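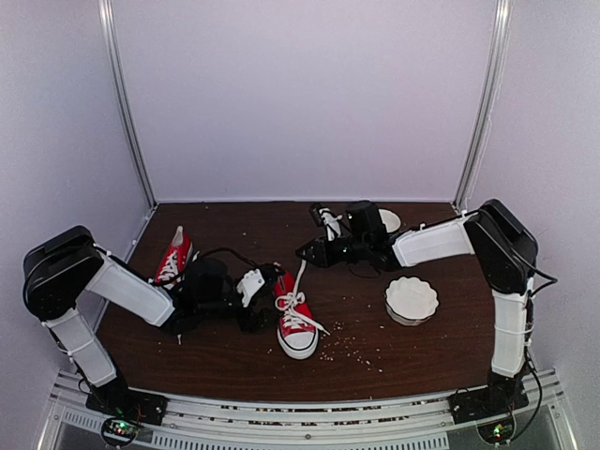 Cleaning a night guard takes a few minutes a day, and once you've done it for a week or two you'll hardly think about it. What trips people up is usually the place they do it. A clear guard all but vanishes on a white sink, and so does the cloudy film you're trying to find, so I like to carry mine over to something dark. A brown wooden tabletop like the one in the photo is just right for the job, with a clean towel to one side for the rinsed guard. Tilt it toward a lamp and look along the grooves where your back teeth sit.

Start in the morning, as soon as you take the guard out. Rinse it under cool water (never hot – heat can warp the plastic, and a warped guard has to be made all over again). Then brush it inside and out with a soft toothbrush you keep only for this. Use a drop of mild, unscented dish soap and leave the toothpaste for your teeth. Most pastes are a little gritty and will leave fine scratches for bacteria to settle into.

Brush the inside for as long as you'd brush your teeth, going slowly around the molars, and then do the outside. Rinse well, shake off the drops, and let the guard air dry completely before it goes back in its case. I know it's tempting to snap the lid shut and run for the bus!

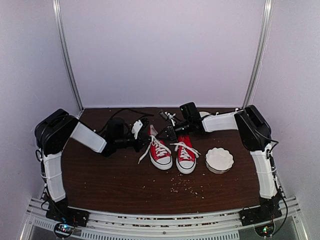
Page last changed: Monday, October 29, 2018

Once a week, give it a soak. Any cleaning tablet labeled for night guards or retainers will do, and you should go by the time on the package. Leave the guard in overnight only if the package tells you to. Rinse it again afterward, and wash the case too – plain soap and warm water, then leave it open to dry.

If you see white, chalky spots that won't brush away, that's likely tartar, and please don't go after it with a fingernail or a pin. Bring the guard along to your next cleaning and ask the hygienist to take care of it. Here at Dritgate Dental we're happy to look it over while you're in the chair. Call sooner if it feels tight, rocks when you bite, or has a crack you can catch with your tongue.

Patient Help > Night Guards > Cleaning and Storage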